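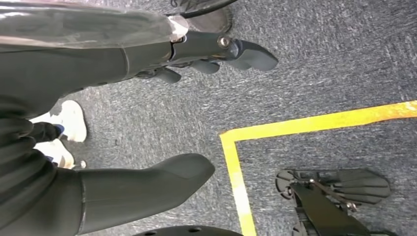
3.2 床仕上げと歩行時発生音の測定

対象は、Umden地区の事務所建築における居室の床衝撃音および歩行時発生音である。床仕上げは、カーペット(灰色、斑模様、図3)と塩化ビニル系シートの2種とした。下地はいずれもコンクリートスラブ直張りで、二重床の区画は解析から除外した。

測定は2月の夜間、空調停止後に実施した。受音点は床上1.2 mに5点を配置し、暗騒音との差が6 dB未満となった帯域は欠測として扱った。得られた歩行イベントは3,451件であり、このうち扉の開閉音または会話の混入が認められた330件を棄却した。残るイベントのうちカーペット区画に属するものは1,339件である。

歩行者の履物は硬底と軟底に区分した。Mac Carthaigh の分類では中間的な硬さの区分が設けられているが、本研究では該当する履物が少なく、硬底に統合している。

500 Hz帯域以上では、カーペット区画の等価騒音レベルがシート区画を一貫して下回った。一方、63 Hz帯域では両者の差は測定の再現性の範囲内にとどまり、表面仕上げによる低減は確認できなかった。低域の応答はスラブの曲げ剛性に支配されるとする従来の理解と矛盾しない。

なお、パイルの摩耗度は区画内で一様でなく、通路部では厚さの減少がみられた。摩耗部と非摩耗部の比較は、残響時間の補正方法と併せて3.4節で述べる。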